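Clodwood Wooden Toys, Grornemville shop
Minutes of the July staff meeting, sorting and packing

Present: Suqin Bai (chair), Yuxi Mao, Aiguo Wan, Jinlong Song, Yulan Zou (minutes)
Start: 8:15 a.m., break room

1. Previous minutes
Accepted with one correction. The dust filter in the paint room was changed by Jinlong, not Aiguo.

2. Sorting arm
Aiguo reported on the arm at bench 11. It is still on trial blocks only, and no customer sets have gone through it. He changes the layout on the board by hand between runs and writes down every run where the arm stops and waits for help. The log stands at 235 runs. Most of the stops come when blocks are touching or one is leaning on another. Well-spaced blocks give little trouble.

Yuxi asked who answers for a wrong set once the arm is on real orders. Suqin said the packer who signs the slip, same as now. Yuxi did not think this was fair if the packer only sees the closed box. Agreed that boxes stay open until a person has checked them. Fuken, who supplied the arm, will be asked whether it can pause before the lid goes on.

3. Jobs and hours
Suqin repeated that no hours will be cut this year. Two sorting places on the early shift will become checking and bench setup. Yulan asked if setup will be paid at the sorter rate or the machine rate. Suqin does not have an answer from the office yet — she will bring it in writing.

Jinlong said sorters now move between stations through the morning, and that standing at one bench to watch a machine is harder on the back than it sounds. He asked for a stool and a swap every two hours. Stool approved. The swap will be tried on the early shift first.

4. Training
Aiguo has shown Yuxi how to lay out the board and restart after a stop. Yulan and Jinlong are next.

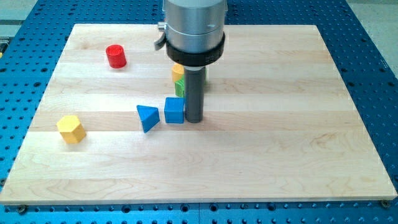
Yulan would like the restart steps on one printed page at the bench, in large type. The Fuken manual is too long to look through with a run waiting. Aiguo will write the page and Yuxi will try it out before it is put up.

Jinlong asked that everyone learn the stop button before anything else. Agreed.

5. Tan order
The Tan order will be sorted by hand as usual. Aiguo had offered to run part of it on the arm, but Suqin would like to see fewer stops first.

6. Other business
The sign over the front door with the 1921 date needs repainting — Jinlong has the paint. Gloves in small are out again. Yulan to reorder.

Actions
Suqin: pay rate for setup, in writing
Aiguo: restart page; question to Fuken
Jinlong: stool for bench 11, door sign
Yulan: gloves

Closed at 9:05 a.m. Next meeting in August, same room.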